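Print | E-mail

Pridier wrote:
I keep fruit in the thin bag from the shop and it goes soft in 4 days. Is a plate better?
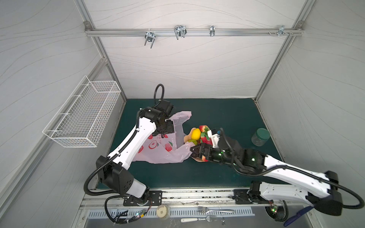
Category: Kitchen and Storage

Riltix wrote:
Plate, always. Lemons and limes can stay out, but strawberries belong in the fridge.

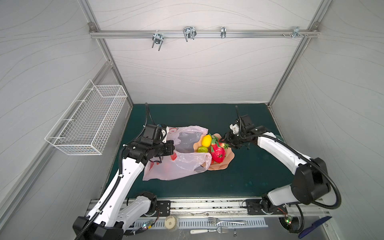 Grasamo wrote:
I disagree a little – thin bags are fine for carrying. A plate with a wavy rim like the peach one looks nice, but I would put fewer fruits on it.

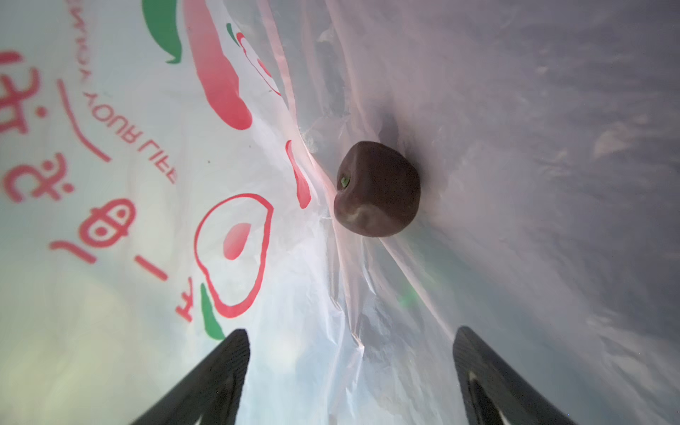
Apples I leave in the bag, open at the top, in a cool cupboard.

Print | E-mail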